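ok small thread on the thing I've been buried in since February. we wanted to know if a cheap printed arm learns better from a few long demos or a pile of short ones

short answer: short ones, and it wasn't close

we did 288 demos of one task, drop a thing in the bowl. half the operators were told to take their time, half to go fast and let mistakes happen – then fix them on the spot

same policy, same 800 training steps per round, 40 test drops each. the sloppy-but-fixed set won in every round but 2!

my guess is the recoveries. the careful demos never show the arm what to do when it's a bit off, so it just freezes there

Drallcombe is the name of the task set, Birnelier is the policy code. cleaning both up now

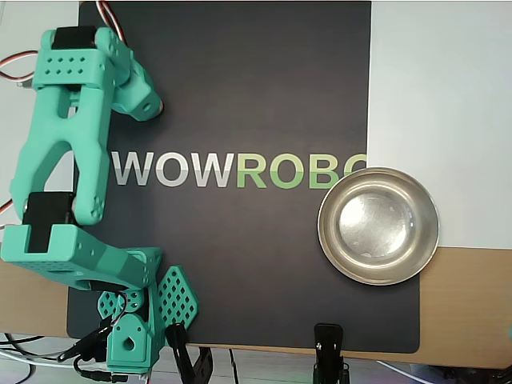
Gouveia: did you try mixing the two sets, or only one at a time?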